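A despensa de julho já tem mesa posta

Quem passou pela sala grande da Nodus no domingo já sabe: a despensa partilhada mudou de sítio e está muito melhor!
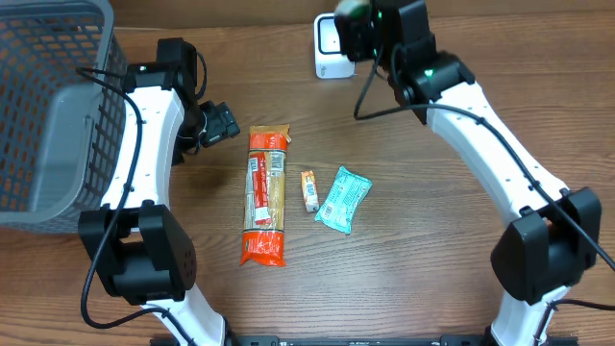
A ideia veio da Branwen Bowen, que andava há meses a dizer que separar embalagens de pé, encostada a uma estante, era pedir dores de costas. Tinha toda a razão. Agora fazemos tudo à mesa, sentados se nos apetecer, e a triagem que antes nos levava a manhã inteira ficou pronta antes do almoço (e ainda sobrou tempo para café e para o bolo de laranja da Despina, que desapareceu num instante).

O método é simples e qualquer pessoa o apanha à primeira. Pomos na mesa poucas embalagens de cada vez, lemos o rótulo com calma, vemos a validade e só depois decidimos para que cesto vai cada coisa. Os cestos de plástico com aberturas nos lados foram uma excelente descoberta – são leves, lavam-se com a mangueira e deixam perceber o que está lá dentro sem termos de remexer em tudo. Pedimos só que não os encham até cima, sobretudo quando há pacotes moles por baixo.

Este mês entraram cerca de 808 embalagens, quase tudo massa, arroz, leguminosas e bolachas. Foram preparados cabazes para 21 famílias do bairro, com entrega feita pelo Edin Softić e pelo Leopoldo Villalobos, que conhecem as escadas da Rua de Cima melhor do que ninguém. Obrigado aos dois, e também à mercearia Drirkis, que voltou a guardar-nos os produtos com a caixa exterior amolgada mas o conteúdo em perfeito estado.

O que faz mais falta neste momento: azeite, conservas de peixe, leite de longa duração e papas para bebé. De sal e de farinha estamos muito bem servidos, por isso deixem essas para o outono. Se trouxerem coisas abertas ou passadas para frascos em casa, não as podemos aceitar, mesmo com etiqueta.

Na próxima sessão vamos experimentar uma segunda mesa, só para produtos sem glúten, que têm andado misturados com o resto. O Fatos Hoxha ofereceu-se para fazer as etiquetas dos cestos em letras grandes, em português e em albanês, e já mostrou um primeiro modelo – ficou lindíssimo e lê-se do outro lado da sala!

Voltamos a juntar-nos no domingo, a partir das 10h. Precisamos de mais 4 pessoas para a triagem e de alguém com carrinha para ir ao armazém da Fultier buscar caixas. As crianças são bem-vindas, desde que venham com um adulto, e costumam ser as mais rápidas a encontrar a data de validade nos pacotes. Inscrições na folha ao lado da porta ou diretamente com a Branwen.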